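Right, a few of you asked how I got on with the breathing thing for my anxiety, so a little thread. Get a brew.

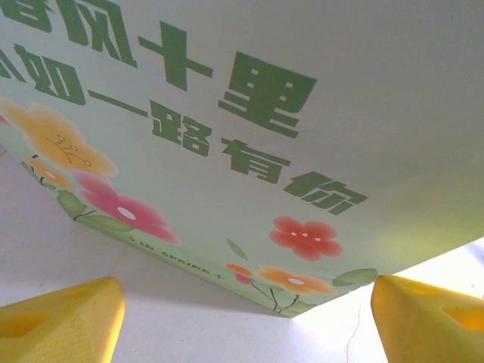
Some background first. I've had panicky spells since I moved to Nidville, mostly at night, mostly about work. My GP put me on the list for talking therapy and I wanted something to do with myself in the meantime.

So I signed up for a breathwork evening class over in Wudville. Mats on the floor, blankets, very dim lights. I nearly turned round in the car park!

The basic one they teach you first is in through the nose for 4, hold for 4, out for 4, hold for 4. Box breathing. You've probably seen it on a poster somewhere.

I hated the holds. Made me feel more panicky, if anything. The teacher said skip them and just make the out breath longer than the in breath, and that suited me so much better (if you take one thing from this thread, have that).

By week 3 I could do it in the supermarket queue without looking odd. I think. Maybe I did look odd.

Then I got cocky and downloaded an app, Gevix, which wants you to do a 100 day streak. Missed a night, lost the streak, got properly upset about a little cartoon flame. Deleted it. Streaks and anxious people do not mix, in my view.

My cousin in Lagos does hers while walking to the bus, no app, no mat, just matches it to her steps. I've pinched that and it's the version I've stuck with.

Has it fixed me? No. I still wake at 4am some nights with my heart going. But I've got something to do when it happens now, and I usually nod off again before it gets light.

Also I'm still on the list for the talking therapy and still going when my turn comes. Please don't come off tablets or cancel anything because a woman on the internet did some breathing.

If holding your breath makes you dizzy or brings the panic on, stop and breathe normally. I wish I'd been told that on the first night.

Somebody's just asked about tapping - haven't tried it, can't help, sorry! Replies are open if you have.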